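Valtden Cell Controller: Set-up Guide
Section 4. Handing picking work over to the cell

4.1 Before you start
The cell takes over lifting and placing. Operators keep loading, checking and clearing faults. Agree the new duties with each shift before the first live run. At the Jesik site this was done by the line lead, Noemí Camacho, over one Wednesday shift.

4.2 Assigning roles
1. Log in at the Wena panel with the supervisor key.
2. Open Staff, then Roles. Enter each operator as Loader, Checker or Fault Lead.
3. Assign one Fault Lead per shift. The cell will not leave Standby without one.
4. Print the role sheet and post it beside the panel.

Note: Operators moved from hand picking should have 14 hours at the panel before working as Fault Lead.

4.3 Rehearsing in the simulator
5. Select Rehearse. The arm stays locked and all motion takes place in the simulated room.
6. Open the gripper view. Check that both fingers are displayed, with the gap between them open.

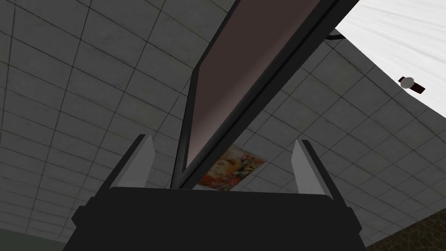 Who can stop the cell once it is running live?
Any person on the floor, at any time, whatever role they have been given. A stop is logged by time only, and the operator's name is not recorded.

7. Run 200 rehearsal cycles. Have each Fault Lead clear at least 4 test faults in that time.
8. If fault 1788 (grip not confirmed) appears, press Hold, open the fingers from the panel and restart the cycle.
9. Save the rehearsal log and exit to Standby.

Caution: Rehearse mode does not test the physical guards. Complete the guard check in Section 3 before unlocking the arm.

4.4 First live shift
10. Set speed to Low and leave it there for the full shift.
11. Keep one hand-picking station staffed. Orders rejected by the cell are sent to this station.
12. At shift end, review the stop log with the operators and record any change in duties on the role sheet.

Note: Sites using Pellegrini conveyors must also set the infeed delay. See Section 5.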